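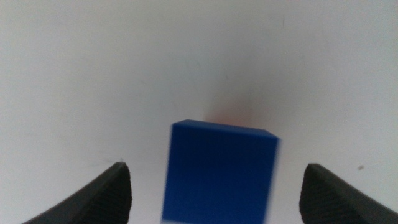 Blue block between the fingers, gripper open.

Posted in October by Mathias Strebel

Quick one, on my lunch, so forgive the spelling. A few of you asked how things are going at Rander now the arm is in at the packing end. Short answer – fine, mostly. Long answer is a bit messier.

We practise on blocks. Blue ones mostly, on a white top, because the real parts cost money and the blocks don't care if you drop them. I set up the pick, watch the fingers come down either side, nudge it over a hair, run it again. Did that 83 times one morning. My old job was putting the parts in the trays myself, 12 to a tray, standing up, all shift. Now I mostly sit. My knees are thrilled. My back is less sure about the stool.

What's changed for the rest of us. Night shift at the Ivesden site is smaller, 18 down from 24. No one got the boot, I'll say that for them, people retired or moved over to dispatch and weren't replaced. Still feels odd in the lunch room. Fewer utes in the car park. The footy tipping comp is a bit sad this year.

And the talk is gone. On the old line you chatted, hands went on by themselves, you could get through a whole divorce (not mine) before smoko. Can't do that while you're teaching a pick. You look away, you miss the thing you were meant to be watching. I didn't expect to miss teh chat that much.

Good bits. The Flekora course was paid, proper hours, and I came back on a better rate. Asked for it in writing first – do that if your place is getting one. Also ask who gets called at 3 am when it stops. Ours was meant to be "shared" and for the first month it was me. Got that sorted now, there's a roster and an allowance.

Lund is getting two arms next, so I'm off up there to help the crew get started. Some of them are pretty dirty about it and fair enough. I was too. Not going to stand there and tell them its all roses. I'll show them the blocks, let everyone have a go and stuff it up a few times, then we'll talk about the roster.

Right, bell's gone. Will write up the Lund trip when I'm back.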